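Subject: Re: [shopfloor-l] Grippers at the packing tables, what happened to the jobs

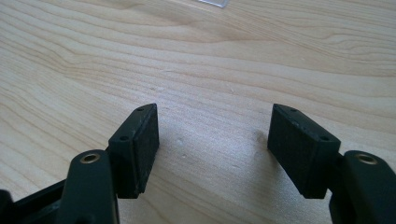
I meant to answer this in June and then we moved the Pimville line and I lost the thread. The earlier question is quoted below for those who joined since.

> We are a small shop (hardware kits, bagged and boxed by hand) and the
> owner wants to start teaching an arm to do the picking at two of our
> tables. The vendor says the packers would do the teaching themselves,
> with a hand-held gripper, by doing the job over and over.
>
> I run the second shift. What I need to know is what it did to people's
> days. Did you lose positions? Who does the teaching, and is it paid any
> differently? Does it slow the line down so much that everyone hates it?
> I have read the brochures and they don't say.

Taking these in the order you asked.

Positions. We had 126 people on the floor at Dusivitz when it started and we have the same number now, but that hides some changes. Two packing jobs went away when people left and were not replaced. Two jobs were added that did not exist before, one minding the cells and one sorting out the recordings. The new jobs went to people who were already packing. If your owner promises no layoffs, get it in writing with a length of time on it. Ours was verbal for the first few months and that was a bad stretch. People assumed they were training the thing that would send them home, and no one in the office said otherwise until they were asked directly at a shift meeting.

Who does the teaching. Packers, on a rotation, two hours at a time. We tried full shifts at first and it doesn't work. Holding a gripper and doing small careful pinches all day is harder on the wrist and the base of the thumb than regular packing, even though you move less. We had three complaints in the first month. Since we went to two hours with a switch to something else after, there has been one. Put a tall stool at the teaching table and let people set the height.

Pay. We pay a small hourly add-on for teaching time. It took an argument to get it. The reasoning that worked with management was that a careless recording costs more than a careless box, because it has to be found and thrown out later. Before the add-on, the rotation was whoever couldn't get out of it. Now there is a list.

Speed. Yes, it is slow. A decent packer here does 200 small kits in a shift without straining. At the teaching table you should plan on 100, and don't count them toward the line's number. We made that mistake for weeks. The teaching table looked terrible on the board every afternoon and the people working it got comments they didn't deserve. Take it off the board entirely.

Some things you didn't ask about:

The work surface matters more than I expected. Keep one table for teaching and clear it off before each run. Leftover parts and bits of clear bag cause trouble in the recordings, and then somebody has to go back through them.

Gripper pads wear out. Keep spares in the building and write down who to call. Have the packers learn to change them. Ours used to wait on maintenance, which meant a person standing there with nothing to do and a supervisor asking why.

Older packers turned out to be the better teachers in our case. They don't fumble and they do it the same way every time. They were also the ones most worried about it, so talk to them first.

The part I'm still not happy with is what's left over. The arm at Pimville takes the easy kits, and the people get the odd sizes, the returns and the ones with the wrong label. That's a harder day than it used to be, because the easy kits were where you caught your breath. Our rate for hand packing was set back when the mix was easier. We have asked for it to be redone and are waiting. If I were starting over I would get that settled before the first arm was bolted down.

The Lambert shop did it differently. They kept the kits mixed and let the arm take a share of everything it could handle, and I'm told people there like it better. I haven't seen their numbers. Someone from Lambert is on this list, I think, and might answer.

I have our rotation sheet and the one-page instructions we hand out at the teaching table. Write to me off list if you want them. The sheet is set up for the Jatik line but the hours are easy to change.

Second shift lead, Dusivitz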